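The Clock at Michalski

Bronisława Szewczyk took the job at Michalski because it came with a house. The advertisement had said the house was attached to the station, and she had pictured something with a shared wall. It was across the yard, past the water tank, and it had a blue door that would not shut unless you lifted it.

The last stationmaster had left a kettle, a folding chair and a notebook. The notebook had the trains in it. There were 2 a day, one up to Clillier in the morning and one back in the evening, and they rarely stopped. The first page said, in pencil, Clock is slow. Leave it.

She had been told about the clock by the man at head office too. It hung over the ticket window and it ran 4 minutes behind. He said the people in town were used to it.

"Why doesn't someone fix it?" she had asked.

"You can ask them," he said.

She didn't ask for the first month. She swept the platform, painted the bench and learned which of the dogs belonged to somebody. In March the rain came and the creek went over the road, and for a week the train was the only way out. People she had never met came and stood under the awning with their bags. Every one of them looked at the clock, then at the line, and then did the sum in their heads. She could see their lips move.

An old man called Demis came most evenings, whether or not it was raining. He never bought a ticket. He sat on the bench with his hat on his knee, watched the train go through, and went home. On the fifth evening she took him out a cup of tea.

"You're expecting someone?" she said.

"No," he said. "I used to drive it."

He told her he had driven the Clillier line until his eyes went. He told her where the bad curve was, and where the wombats crossed, and how you had to whistle at Buminer even though there was no longer anything at Buminer to whistle at. There had been a siding there once, and a family who kept bees.

"And the clock?" she said.

Demis drank some of his tea. He said his wife had sold tickets at that window. She was always late getting down from the house in the morning, and one winter she got up on the chair and put the clock back so that she'd be on time by it. Head office sent a man to correct it. When he had gone she got up on the chair again. They sent him another time and then they gave up.

"How long ago was that?"

"Over 60 years," he said. "She was only new."

Bronisława took the cup from him when he had finished and rinsed it at the tank. The evening train came through with its lights on. It did not stop. Demis put his hat on and said goodnight.

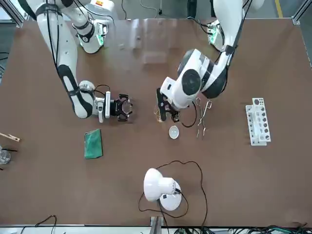 3 min read

In the spring a letter came from head office. The line was being brought up to date and all station clocks would be replaced by new ones, set from the city. A form was enclosed. She was to write down the number on the back of the old clock and sign at the bottom.

She fetched the folding chair and climbed up. The clock was heavier than it looked. The number on the back was 3495, stamped into a small plate, and under the plate somebody had scratched two initials with a pin. She wrote the number on the form. She held the clock against her chest for a while, ticking, and then she hung it back on its hook.

The new clock arrived in a cardboard box the following week. She put it up in the office, over the desk, where she could see it and the passengers couldn't. She signed for it. There was nothing on the form that said which wall.

Demis came that evening as usual. He looked at the clock over the ticket window and sat down on the bench. She brought out the tea, and this time she brought the chair as well, and they waited for the train.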